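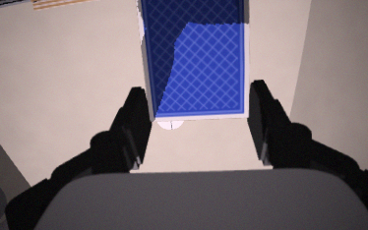 Groen Jukurach picking arm with rehearsal software: review after one season
Written by Pascal Masson
1 Oct 2025

I work in the packing room of Ostgate, where we prepare parcels of card games, puzzle books and gift stationery for small shops. Since July we have the Jukurach, a one-armed picking station made by Groen. I was asked to be the person who learns it first. I am not an engineer and nobody has paid me to write this. When we were choosing, I looked for a review from somebody who stands beside such a machine all day and I found only texts from sellers, so I will try to write the one I wanted to read.

What we bought

The package is one arm with a simple gripper with two fingers, a table, a control box and a licence for the rehearsal program. The program is a computer model of the station. You build your table in it, you put your items on it, and you make the arm do the pick on the screen before the real arm is allowed to try. You can look from the side, from above, or from the wrist of the robot, down between its fingers. I use the wrist view for nearly everything. The side view is prettier for visitors, but it does not tell you if the fingers will go on the two sides of a box or on top of it.

We looked also at the Mutard station. It was cheaper, with suction cups in place of fingers. Suction is very good for smooth lids. For books without wrapping it was not so good in the demonstration, it lifted the cover and left the pages on the table. This decided it for us.

Setting up

The installation took 4 days. Groen promised 2, so please put some air in your plan. The table must be fixed to the floor and ours is an old floor which is not level. The man from Groen was patient and he explained well, but he explained to me and to our manager only, and the others in the room continued to pack with their backs to us. I think now this was a mistake of ours. If you buy any machine of this type, stop the work for one morning and let all the people ask their questions while the installer is still there.

The rehearsal program

I expected a toy and I got the best part of the purchase. The items in the model are simple shapes with a pattern on the face, so they look a little like things from an old computer game, and the shadows have small steps on their edges. It does not matter. The sizes are what counts, and the sizes are right if you measure them right.

Our flat boxes were the first difficulty. When a box lies flat and the fingers are open, there is only a little free space on each side. If you make the approach with the wrist turned by a small angle, one finger comes down on the corner. In the model you see this at once and you lose nothing. On the real table you lose a box, and with card games a pushed corner means the shop will send it back. I repeated one approach in the model again and again during a whole afternoon, and when we let the real arm do it, it did it correctly the first time. I was more proud than I should be, perhaps.

There are things I do not like. The program saves only when you tell it to save, and there is no question when you close the window. I lost a table layout this way and had to build it again. The menus are translated, not badly, but the word "release" is used for opening the fingers and also for giving permission to a new program to run. For me English is the third language and I read menus slowly and seriously, so I noticed. Tegwen Price, our shift leader, for whom English is a first language, pressed the wrong one before I did.

The shadows in the model can also confuse. A dark part over a box hides the edge when you are looking down from the wrist, and you must move the lamp in the settings to be sure where the border is. The lamp setting is under "Room", not under "View". It took me long to find it.

The model also knows nothing of soft things. A puzzle book in reality bends when you hold it by its two long sides. In the program it is like a brick. Groen says in the manual that you should reduce the gripping force for such items and test by hand, and this is correct advice, but then the rehearsal is only half a rehearsal.

The arm at work

It is slow compared with a good packer, and I want to say this clearly for any manager who reads. Benjie Dela Peña packs faster than the Jukurach when he is not even trying. What the arm does is to continue at the same speed after lunch. On its best day until now it placed 305 items without a person touching the stop button. On other days it stops often, mostly when a box was put on the table too near to the side wall. The fingers have a certain thickness and they need a place to go, and if the box is against the wall there is no place.

The noise is low. There is a small click when the gripper closes, and after the first weeks I did not hear it any more. The finger pads become shiny with use and then they hold less well on coated paper. A new pair is easy to fit with the key supplied. Groen should put a second pair in the package and they do not.

What has changed for us

There are 4 of us in the packing room, the same people as before. This was the first question of everybody and I will not pretend the answer is guaranteed for ever, but it is the answer today.

The work has a different shape. Before, each of us took an order sheet and collected, packed and closed. Now the arm does the flat, regular articles, and we do what is irregular: the ribbon, the fragile things, the mixed orders, the handwritten cards which some shops ask for. On paper it sounds more interesting. In practice the easy boxes were also a rest for the head. Efa Kneath said to me in the canteen that she used to think about her garden during the card games and now she has no more card games. I had not considered this before. We have since agreed with Tegwen that each person takes a turn at feeding the arm, which is calm work, and it goes better.

Feeding is a real job, by the way. The seller spoke as if the items would arrive on the table by themselves. A person must lay them down flat, with space, the long side in the right direction. It is light work but you are bound to the rhythm of the machine, you cannot speed up and then take a longer coffee. Benjie dislikes this very much and changes his turn when he can. Efa does not mind it.

For the hands and wrists there is a benefit. Mared Gwynne had pain in her thumb from taking flat boxes from a low shelf all day, and she does it much less now. She is the person who was most against the purchase, and she is still against it on some points, for example the red line painted on the floor which makes the way to the printer longer. She is right about the line. We asked to move the printer and we wait.

For me it has changed the most. I spend a part of each day at a screen, which I never did in this company, and I am asked to explain what the machine will do next. My pay was adjusted, after I asked. I would advise anybody in my position to ask before the training and not after it. It is also good to train a second person early. When I was on holiday the arm stood still for the whole time, with a new size of box waiting, and the room packed as in the old days. I was told it was a pleasant week - I have chosen to take it as a remark about the machine.

Support

By e-mail they answer the next day, in full sentences, and they read what you wrote. By telephone it is less good, you explain your problem to one person and then again to another. The manual on paper is thin. The one inside the program is better and has a search, though the search does not forgive a spelling mistake.

Good points
The rehearsal program, above all the wrist view
Careful with box corners once the approach is well prepared
Quiet
Finger pads are simple to change

Weak points
No automatic saving
Confusing use of the word "release"
Soft items behave as hard ones in the model
No spare pads in the package
Somebody must feed it, and the brochure should say so

Would I buy it again? For flat boxes of regular size, yes. For a room where most of the articles are soft or wrapped in film, I would ask Groen to come with the arm and try your own items before you sign anything. We did it with only our easiest ones, and the puzzle books we discovered later. At the moment we pack them by hand, all of them, and I have a new program for the thin edition which I will try on the real table when Tegwen has an hour free to stand next to the stop button.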